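Subject: Re: [workshop-arms] Gripper slips on flat objects
From: Shafiq Cassim
To: workshop-arms list

Hello all,

sorry for the slow answer, in December I had the arm in pieces and I did not want to write before it was together again.

> I have the second arm from the Sterkcombe plans running now and it
> takes cups and blocks without trouble. With flat things I have no luck.
> The fingers close, they slide over the top, and the object stays on
> the table. Did you change the fingers or is it all in the software?
> Also, do you use the wrist camera for the last part of the movement,
> or only the one on the stand?
>
> Selvanayagam

First the fingers. I did change them. The ones in the plans are too thick at the tip for anything flat, so I made the tips more tapered and 71 mm long, measured from the last screw. I printed them in black because this was the spool I had. Please check that both tips are at the same height when they are closed. Mine were not, and I lost two evenings in the software before I put a ruler next to them.

Second, the approach. I do not come straight down any more. I stop above the table, turn the wrist so that the gap between the fingers is in line with the edge I want, and then go down slowly. My servo takes values up to 1908 on the gripper joint, and I close to 485 and wait 500 ms before I lift. Your numbers will be different, it depends on how the horn was mounted. Write them down before you take the horn off, I did not do it.

Third, the camera. Yes, I use the wrist camera for the last part. The one on the stand is good for finding the object, but when the arm is over it, it sees mostly arm. For the tests I use a phone, in a case, with the screen off.
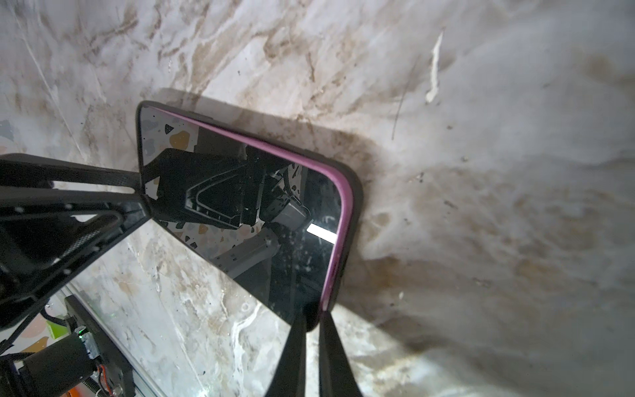

The difficult thing is the glass. It works like a mirror, and my detector found the gripper inside the phone and wanted to go there. I tried to fix this with the exposure and it became worse. What helps is to ignore everything inside the outline and look only for the rim of the case. A rim with a strong color is much easier than a black one, so if you can choose, take a case like this.

I have no good answer yet for a phone without a case. Maybe someone from the Nikthorpe group has tried with soft pads on the tips? I have read that silicone tape works but I do not know which thickness.

The finger files are in the Numon folder, with the name "flat tips". The version before is also there, please do not print this one, the screw holes are wrong.

If you send me your joint limits I can look at them in the evening, after eight is best.

Best regards,
Shafiq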